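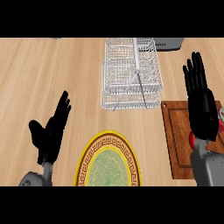 Two-tier wire basket, white, on a wood table.

4 July 2021

So I finally did the pantry. If you've been reading this blog since the Ternovdale apartment you know I've been promising to do the pantry for, well, the entire life of the blog. My sister stopped asking. My husband started a sentence with "when you do the pantry" the other week and then just sort of let it trail off into his coffee.

What got me moving was the flour moths. I won't go into detail because some of you read this over breakfast, but I opened a bag of rye flour that I'd bought for one loaf back in October and something flew out of it at my face. I screamed, the dog barked, and by noon every single thing was out on the kitchen floor.

Let me tell you what I own. I own six kinds of lentils. I own a jar of capers older than my niece. There was a whole shelf of tea that people gave me because I once mentioned liking tea, and I threw out the peppermint and felt terrible and then made a cup of the chamomile to calm down about it. There were two unopened bottles of the same plum vinegar, which I've never cooked with and which I apparently bought twice!

My neighbor Iveta Bartoš came over to borrow a ladder and ended up staying until dinner. She has opinions about pantries. Her big one is that you shouldn't put anything in a matching jar until you've lived with it in the ugly bag for a month, since half of it you'll never touch again. I'd already been looking at a jar set online for $149 (I know, I know) and she physically took the phone out of my hand. We used old jam jars instead and masking tape for labels. My handwriting is awful and "bulgur" looks like "burglar" but I'm leaving it.

The order we landed on goes like this. Baking stuff at the bottom, because the flour is heavy and I'm short. Beans and rice at eye level so I'll remember to soak them. Cans behind that. Onions and garlic out of the pantry completely -- they've been moved to the cool corner by the back door, and I can't believe how much better the whole closet smells. Snacks went up high, which has had no effect on anyone's snacking.

For the moths: I wiped everything with vinegar (the plain kind, the plum vinegar lives on), vacuumed the shelf corners and the little holes where the pegs go, and put anything with grain in it in the freezer for a few days before it went back. I haven't seen a moth since, but I'm still opening the oats at arm's length.

It took almost two days, counting the trip to the dump and the part where I sat on the floor reading the back of an old cookbook. Dinner that first night was lentils, obviously. Three of the six kinds in one pot, with a lot of cumin and the last of the good butter, and it came out thick and brown and really nice. I'll type up what I did if anyone wants it, though I wasn't measuring.

Next is the cupboard under the sink. Don't hold your breath. Also, if anybody cooks with plum vinegar, please leave me a comment, I have so much of it.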